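Objet : Re: [manip-bimanuelle] Kit Akel à deux bras, retours avant achat ?
Date : 2024-06-14

Bonjour à tous,
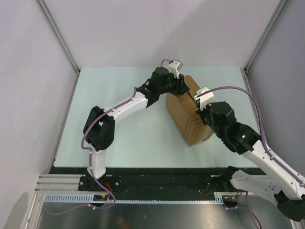 Je réponds dans l'ordre des questions. Nous avons le kit Akel depuis le mois d'octobre, pris chez Narkberg avec l'option enceinte. Nous le faisons travailler sur la manutention de cartons vides, donc mes remarques valent surtout pour cet usage.

> Nous hésitons entre le kit Akel complet et deux bras
> Rai achetés séparément. Le labo a 3,000 euros par bras
> en tête, pas plus, et il faudrait que ce soit utilisable
> par des étudiants de master.

Pour le prix, attention à la façon dont Narkberg présente son devis. Le tarif affiché par bras ne comprend ni les pinces ni l'alimentation. Chez nous les pinces et le câblage ont ajouté 2 000 euros à la commande, hors port. Demandez un devis détaillé ligne par ligne, ils le font sans difficulté, mais il faut le demander.

Je n'ai pas eu les bras Rai entre les mains assez longtemps pour comparer sérieusement. Ce que j'en ai vu : une mécanique un peu plus raide au poignet, et une documentation plus mince. Si quelqu'un de la liste les utilise à deux sur la même table, son avis vaudra mieux que le mien.

> Est-ce que le montage est long ? Le site parle d'une
> demi-journée.

Non, pas une demi-journée. Il nous a fallu 3 jours, en comptant la reprise du câblage. Les deux bases se montent sur un rail noir à l'avant de la table, et cette partie va vite. Le temps passe dans les goulottes et dans le réglage de l'écartement. Le manuel donne une cote d'écartement qui convient pour de petits objets. Pour un carton haut et étroit tenu debout, nous avons dû écarter davantage, sinon les avant-bras arrivent trop fermés et les coudes perdent de la marge. Mieux vaut faire ce réglage avant de fixer les câbles. Nous l'avons fait après, et il a fallu tout déclipser.

> Les câbles extérieurs, c'est gênant en pratique ?

Un peu. Ils courent le long des segments dans des petits clips blancs, avec une boucle libre au coude et une autre au niveau de la pince. Si la boucle du poignet est trop courte, elle tire en fin de rotation et l'asservissement le compense mal. Si elle est trop longue, elle va frotter la paroi. Nous avons choisi de laisser long et de limiter la rotation dans le logiciel. Les clips sont le point faible du kit : ils s'ouvrent quand on force, et le sachet de rechange est maigre. Nous en imprimons maintenant nous-mêmes, le fichier est fourni par Narkberg sur demande.

> Et la prise à deux bras, ça marche vraiment ou c'est
> une démo ?

Ça marche, avec des réserves. Le carton est pris par le haut, un bras de chaque côté, et les deux pinces doivent serrer avec des consignes proches. Avec les réglages d'usine, un des deux bras prend le dessus et le carton pivote entre les mors. Nous avons baissé la raideur du bras droit et gardé le gauche comme référence. Depuis, les échecs viennent surtout du carton lui-même : quand il a déjà servi et que les plis sont marqués, la face s'enfonce sous la pince et la position estimée n'est plus bonne. Un carton neuf pose beaucoup moins de problèmes.

Les pinces sont petites. Pour du carton simple c'est suffisant. Pour quelque chose de lourd ou de lisse, je ne les recommanderais pas sans refaire les mors.

> Côté logiciel, faut-il prendre la licence Clundum ?

Pour démarrer, non. Les outils livrés avec le kit permettent l'étalonnage, l'enregistrement de trajectoires et la commande des deux bras en parallèle. Clundum devient utile si vous voulez de la commande coordonnée, c'est-à-dire piloter l'objet tenu et laisser le logiciel répartir l'effort. Nous l'avons prise au bout de 3 mois. L'installation s'est bien passée, mais la mise à jour suivante a effacé nos fichiers d'étalonnage - gardez-en une copie ailleurs. Les étudiants de master s'en sortent avec les outils de base, à condition que quelqu'un ait fait l'étalonnage avant eux.

> L'enceinte est-elle nécessaire ?

Elle est vendue en option et elle n'est pas donnée pour des profilés aluminium et des panneaux gris. Nous l'avons prise pour deux raisons : la sécurité en salle de TP, et un fond uni pour la vision. Sur le second point je suis content, la segmentation du carton est plus simple. Si vous avez un atelier qui peut couper du profilé, vous pouvez la faire vous-mêmes. Prévoyez dans ce cas de la profondeur derrière la table, les coudes reculent plus qu'on ne le croit en lisant les plans.

Dernier point, le service après-vente. Nous avons eu un actionneur de coude en défaut, qui chauffait à l'arrêt. Échange sous garantie, retour à nos frais, et une attente assez longue sans nouvelles. La pièce reçue fonctionne correctement.

Je peux envoyer nos gains et notre fichier de limites articulaires à ceux que cela intéresse, écrivez-moi hors liste. Il faudra les adapter si vous gardez l'écartement d'origine.

Cordialement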